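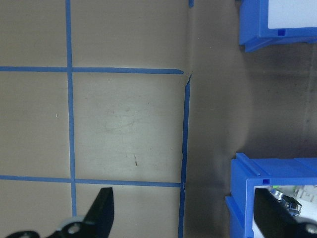
Issue 658, page 3

CARE OF RECORDS AND SLEEVES AT HOME

Members who keep vinyl albums are asked to observe the following guidance, revised 23/06/2024.

Store records upright. Stacked albums press on one another, and the lowest will warp in time. A shelf should be filled closely enough that nothing leans, with room to draw out one sleeve without force.

Hold a record by its edge and label only. Before play, pass a carbon fiber brush lightly over the turning surface for two full rotations. Household glass cleaner must not be used. Cleromix record fluid is suitable for most vinyl but should be kept off shellac discs.

Paper inner sleeves shed dust and should be replaced with lined ones. Split outer seams may be mended from the inside with archival paper tape. Ordinary clear tape yellows and lifts the ink.

Check the stylus under a magnifier after each 1,000 hours of play, or sooner if the sound becomes harsh on loud passages.

Questions about older pressings may be sent in writing to Siiri Heiskanen, Collections Desk.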